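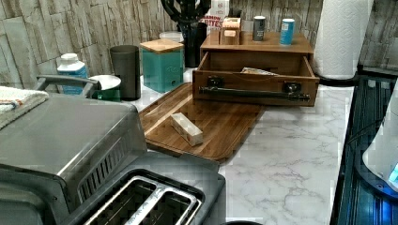
Slide 1: the back row, with the toaster oven at the near end.

Morning everyone, and thank you Vernon for the kind words. Tonight's homework is your own worktop, so start thinking about it now! I've been helping people sort out kitchens in Nuddale and Staltley since May and I still get a little thrill from a good row of canisters.

Start with the wall. Tall and round things go at the back, where you can grab them one-handed. I love a bamboo lid on a teal canister because you spot it before you've had your coffee. Spoons and spatulas go in one dark pot and stay there. (Pause. Ask who has two pots. Someone always has three.)

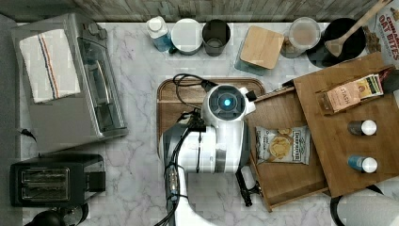

Now, snacks. My rule at Terow is 20 seconds: if you can't find it and put it back in that time, it lives in the wrong place. A drawer on the worktop is brilliant for crisps, bags slump anywhere else and end up crushed behind the bread. Tea towels are harder. Mine wander, and I've stopped fighting it.

Tell the Beaudoin story here if we're running ahead, the 63 jars. Skip if it's past eleven.
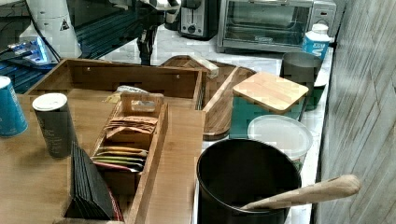

Tea! My favourite bit. Stand the packets on edge so the colours show and people will try the ones at the back. A handle on the organiser means the whole lot goes to the table when friends come on Friday. Napkins can stand up too, they take hardly any room.

Questions, then Annelies Thaler has the handouts, around 70 of them, so please share.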